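¿Sirven de algo los clips para que no se mueva la tela mientras doblas camisetas?

Publicado en Hogar y orden, 551 visitas

AyaabaNorte
Doblo la ropa encima de una tela verde que pongo sobre la superficie más grande que tengo en casa. El problema es que se me va corriendo: al llegar a la quinta camiseta ya tengo arrugas por todas partes y las mangas salen torcidas. En la web de Lulness juran que con sus clips "la tela queda como planchada" y cobran 26 euros por el juego. Me parece un robo, pero igual estoy equivocada. ¿Alguien los ha probado de verdad? Y ya puestos, ¿la camiseta se dobla mejor extendida del todo o cogiéndola en el aire, como hacen en los vídeos?

Harkach
Yo los tengo y van genial!! la tela ni se mueve. Lo de doblar en el aire es cuestión de práctica, a mí me salen todas iguales. Cómpralos sin miedo.

Simone Guerra
Perdona, Harkach, pero "ni se mueve" no me lo creo. Una pinza sujeta el borde donde la pones. El resto de la tela sigue suelto, y si arrastras una camiseta de algodón por encima, se la lleva detrás. He usado unas pinzas de Tretutton de 9 euros y unas de la ropa de toda la vida, y no sabría decirte cuál es cuál con los ojos cerrados. De los 26 euros, mejor olvídate.

Lo que sí noto es el peso de la tela. Una sábana fina se arruga hagas lo que hagas. Una de algodón más grueso, o una toalla grande debajo, aguanta bastante más.

Sobre doblar en el aire: en los vídeos queda muy bonito y eligen la toma buena. Yo la levanto solo para sacudirla, la dejo caer y luego la extiendo con la mano, primero los hombros y después las mangas. Si una manga se queda mirando hacia arriba o el costado está hecho un gurruño, se arregla antes del primer doblez. Después ya no hay manera, por mucho que aprietes.

Subo dos fotos de ropa sobre tela verde, que es tu caso.
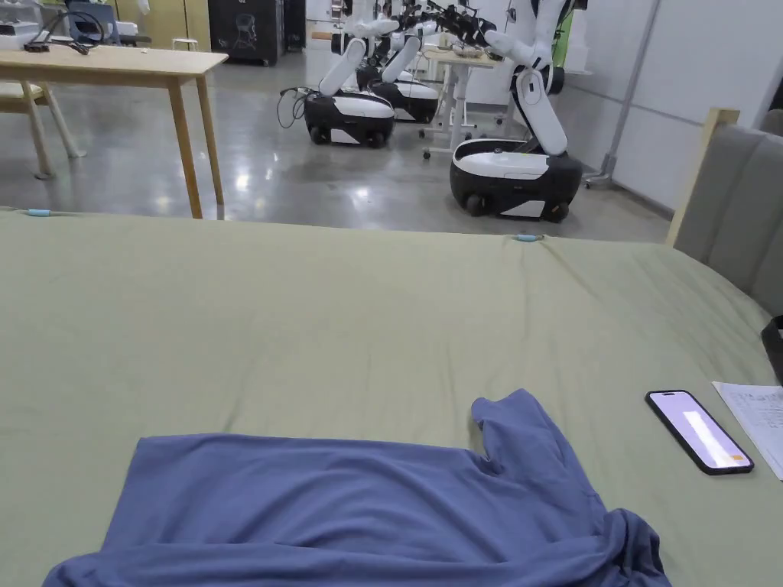
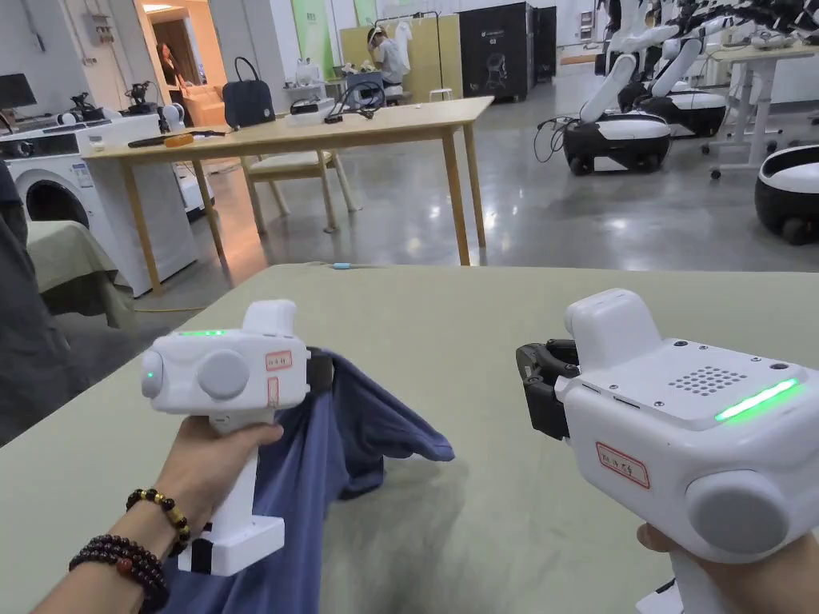
Primera foto: dos clips azul claro en el borde del fondo y, aun así, arrugas suaves en la tela.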